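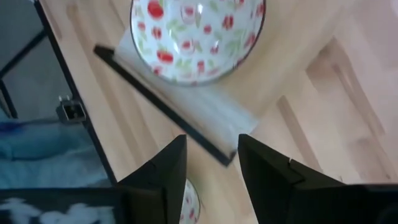 The top on our Liepiņa low table has started to tick when anything with weight is set down on it, and I would like to know whether this is a fastener problem or a frame problem before I take it apart. The noise is a single dull click, always from the same corner, and it comes again when the weight is lifted off. It is easiest to get with the wide white ceramic bowl with the strawberry print, which has a hard foot. A flat white sheet laid on the wood takes the clink of the ceramic away, but the tick underneath is unchanged. The light plastic bowls won't set it off unless they have water in them.

Ticket opened by: Krisztina Kerekes
Product: Liepiņa low table, black metal frame, light wooden top
Queue: Marnwood Furniture Support, assembly and hardware
Priority: low
Status: closed, resolved by customer

What I have tried so far:
Turned the table end for end on the floor. The click stays with the same corner of the table, so I don't think it is the floorboards.
Pressed down on the frame by hand with nothing on the top. No click, no rocking.
Pressed down on the top near the corner. Click.
Checked for cracks in the wood. None that I can find on the upper face.

Reply from Danang Teoh, support

Thanks Krisztina, turning the table round saves us a step. If the frame is quiet under load and the top isn't, it is likely to be the top moving against one of the corner tabs. The top is held from below by a screw at each tab, and the hole in the tab is slotted so the wood can move with the seasons. When a screw backs out a little, the top lifts off its pad and drops again under load.

Please do the following and post the results here. Don't tighten anything yet.

1. Empty the table and set it on a hard, level floor.
2. Place a 1000 g load at the centre of the top. Note whether it clicks.
3. Move the same load to each corner in turn. Note which corners click.
4. Repeat with 2000 g.
5. With the load off, slide a strip of card between top and frame at the noisy corner. Tell me how far in it goes.

A bowl of water on the kitchen scale is fine for the load. Please include the weight of the bowl.

Update from Krisztina Kerekes

Done this morning. I used the Pumby mixing bowls because they have a smooth base and don't make any noise of their own. The set is in different colours, so I kept one colour to one job and wrote it down as I went. The green one stayed on the table, and I put the others on the floor where I could reach them.

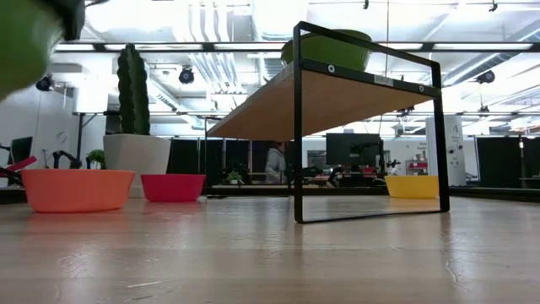

Results, with the table standing on the floorboards in the same spot throughout:

1000 g, centre: quiet
1000 g, front left: quiet
1000 g, front right: quiet
1000 g, back left: quiet
1000 g, back right: click on loading, click on unloading
2000 g, centre: faint click on loading only
2000 g, front corners: quiet
2000 g, back left: quiet
2000 g, back right: click both ways, louder

The card goes in 3 cm at the back right before it stops. At the other corners I can't get it in at all. I call "front" the long rail with the two round silver grommets and the small white label between them, in case your drawings have it the other way round.

I also noticed that the click at the centre went away when I left the bowl there for a while and tried again. It came back after I had lifted the top edge by hand.

Reply from Danang Teoh, support

Our drawings agree with you, the label rail is the front.

The card test points to the back right tab. The centre click at the higher load fits as well: the top flexes enough to touch down on that tab and then stays down until something lifts it. I don't see anything in your figures to suggest the frame is out of square.

Please lay the table upside down on a towel or folded blanket and check that corner:

Is the screw present, and does it turn with finger pressure?
Is the felt pad still on the tab?
Is there any sawdust or a widened hole in the wood?

If the screw turns but the wood is sound, bring it up by hand with a screwdriver until it stops, then back it off a quarter turn. Please don't use a powered driver, as the pilot holes are shallow. If the hole is stripped, stop there and we'll send the next size up.

Update from Krisztina Kerekes

Screw present. It turned with a fingertip. The pad had slid sideways and was folded over on itself, so half of the tab was bare metal. No sawdust, and the thread bit when I tried it. I flattened the pad and put it back with a dab of wood glue, left it until 4 p.m., then did the screw as described.

Repeated the whole test. All positions quiet at both loads. Card won't go in anywhere. The strawberry bowl is quiet too, apart from the ordinary sound of ceramic on wood.

Two questions. Do the other pads need glue? And is the table all right on a floor that gets mopped?

Reply from Danang Teoh, support

Leave the other pads alone if they are flat. They have their own adhesive, and glue makes them a nuisance to replace. Mopping is fine provided water isn't left standing against the bottom bar of the frame. Wipe it dry, particularly at the welds.

Check the screws again when the heating has been on for a few weeks. June is usually when we hear from people in the south about loose tops.

I've put a spare set of pads and screws in the post under this ticket, no charge. Closing as resolved. Replying to the ticket will reopen it.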